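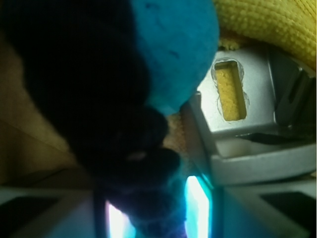

Figure 2.1 Plush and knitted fabric close to a metal gripper bracket, seen from the wrist camera.

Search this book Enter a term

Chapter 2
Planning and Paying for Equipment

The price on a quote is the easiest number to find and the least useful one on its own. A gripper that handles boxes well may do poorly with plush or knitted goods, and the buyer who skips that question pays for it later in extra fingers, new pads and lost hours.

This chapter follows one purchase from first request to final invoice. Špela Dimitrov ran a small soft-goods line at Testska and had money for 2 arms. Her first budget listed the arms, the mounts and little else. When Kazuhiro Onishi of Nakajima went over it with her, he added spare foam pads, cabling, operator training and a service plan - more than 24 lines in all. The arms themselves came to 67 percent of the total.

We begin with the item list: what must be picked up, how soft it is, and how much it changes shape when held. Section 2.2 turns that list into a written specification. Later sections cover leasing, trial periods and parts that wear out. Keep a copy of your own budget nearby as you read. You will be asked to revise it at the end of each section.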